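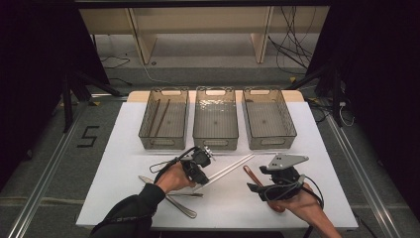 4.2 Sorting long-handled utensils

The claim we set out to test in this section is a modest one. Several groups have said in the past two years that putting kitchen tools away is a solved problem for a learned two-arm policy, given enough human demonstrations. We were not persuaded, and the sorting task was built to find out how far the claim holds when the tools are long, thin and unhelpfully shaped.

Figure 3. The sorting task during demonstration with two hand-held grippers. Three open bins stand in a row behind the work area. Two thin brown sticks are in the left bin; the metal rod, tongs and spatula are outside the bins.

The task is easy to state. Utensils are given to the operator, or later to the robot, in front of three bins, and each has to end up in the bin assigned to its class. Sticks go to the left, metal goes to the middle, and anything with a broad head goes to the right. A trial counts as a success only if every item is fully inside the correct bin, with no end resting on the rim, and if no bin has been pushed more than a hand's width from its starting place. Earlier work often leaves out the last two conditions. We kept them in, as a person putting away cutlery would not be thanked for leaving the drawer half open with a ladle sticking out of it.

Demonstrations were collected by three operators, of whom Aguirre and Đinh had used the hand-held grippers before and Kinnear had not. In all we recorded 312 demonstrations and kept 200 after review. The rejected ones were mostly cases in which the operator recovered from a slip in a manner that could not be reproduced by the arms, for instance by trapping a rod against the body. We mention this because the rejection rate is seldom reported, and it bears directly on the cost of teaching a machine a chore that a child picks up in one evening.

The policy was the Carrasco baseline described in Section 3, trained without changes to its architecture. We also ran the Gurden planner on the same arms, with item positions entered by hand. This gives Gurden an unfair advantage in perception and so provides a rough ceiling for what careful planning can do with these grippers.

4.3 What went well

Short, stiff items laid flat and well apart gave little trouble. The learned policy picked them up in a manner that looked natural, and on several occasions it chose a grasp near the balance point without having been told anything about weight. Spatulas were handled better than we expected. The broad head seems to give the policy something clear to orient by, and a handle of moderate thickness fits the jaws.

Passing an item from one gripper to the other also worked more often than the literature had led us to expect. Zabala had argued at the planning stage that the handover should be dropped from the task altogether. We are glad it was kept, although for reasons that do not flatter the system: the handovers were good, and what came after them was frequently bad.

4.4 What went badly

The long metal rod was the hardest item by a wide margin. Held anywhere but the middle, it turns in the jaws, and the free end then sweeps across the bins. Operators correct for this without thinking. They tilt the wrist, let the low end touch the floor of the bin, and allow the rest to follow. The policy copied the tilt but not the waiting. It opened the jaws on schedule, whether or not the rod had touched anything, and a good share of its failures were rods left bridging the rims of two neighboring bins.

Tongs were a different sort of problem. A pair that is lying open is, for practical purposes, two long items joined at one end, and closing it requires force in a direction that the training data does not record. The operators usually closed the arms against each other as they lifted. The robot usually gripped one arm and carried the pair dangling. When the second arm caught on a bin, the bin moved, and the trial was lost under our rules.

We had also supposed that see-through bins would matter mainly for the cameras. They mattered for the people as well. Herrero, reviewing the recordings, noticed that operators judged depth through the smoky wall and lowered items accordingly. Replacing the bins with opaque ones of the same size made the human demonstrations slower and left the policy's results almost unchanged, which suggests to us that the policy was making very little use of depth in the first place.

A trial by the learned policy took 14 times as long as the same trial by an unaided person. We don't regard speed as the main objection, as a machine that works overnight may take its time. It does matter for the argument, often made in the introduction to papers such as this one, that these systems will soon save labor in homes and small workshops. Over 30 trials in the final session, someone had to step in often enough that none of us could have left the room to do anything else.

4.5 Comparison with the shop-floor trial

The parallel trial at Trerkthorpe, where dowels and hand tools were sorted at the end of a shift, is reported in full in Section 5. Two points belong here. The same rod failure appeared there with different parts and different lighting, so we are inclined to blame the timing of release and to leave the room out of it. The Usis grippers used at that site have a softer pad, and rotation in the jaws was less severe, though still present with the longest dowels.

Neither trial supports the statement that utensil sorting is solved. The evidence supports a narrower one, that a learned policy can put away compact items under supervision. Whether touch sensing at the jaw would fix the early release is an open question, and we have not tested it. The Gurden planner, which had perfect knowledge of where everything lay, dropped the rod too.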